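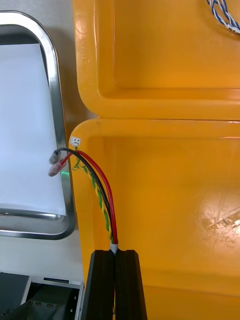 Fig. 1. Red, black and yellow-and-green wires gathered in a white sleeve.

Old cables at home: what do students keep?
Radoslava Charvát, Marek Murín
Supervisor: Kazimír Vondráček

In our project we wanted to know how many unused cables stay in student homes, and why they are not recycled. We sent a short questionnaire in February to the residents of the Jurčo dormitory. We received 80 answers, and in them the students reported 262 unused cables and chargers. Most of these were kept in a drawer or in a box under the bed. 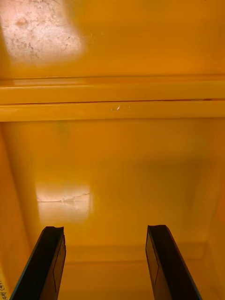 Reasons for keeping

The most frequent answer was "maybe I will need it later." Ten students wrote that they did not know where the collection point is — although it is on the ground floor of their own building. 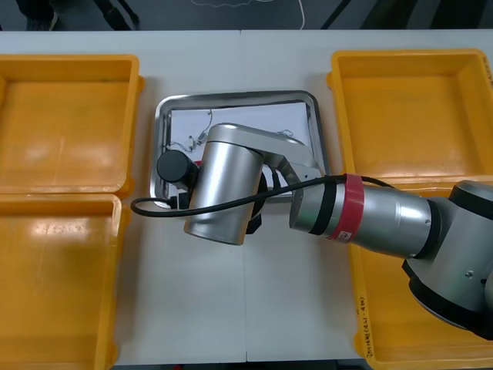 Can a cable be recycled together with its plastic cover?
The cover can stay on. It is separated from the copper at the recycling plant, so people should not burn or cut it at home.

We also asked what would help. Many students wished for a collection box close to the mail room, and Štefánia Danko from the dormitory office agreed to test one during the next

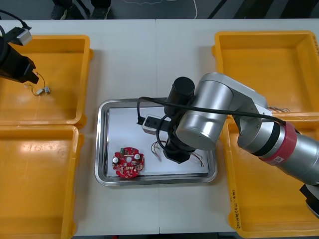 semester. The box will have a simple sign with words and drawings, as not all residents read Slovak well. A weakness of our work is that we asked in one dormitory only, and the students counted their cables themselves. We would like to repeat the questionnaire after the test.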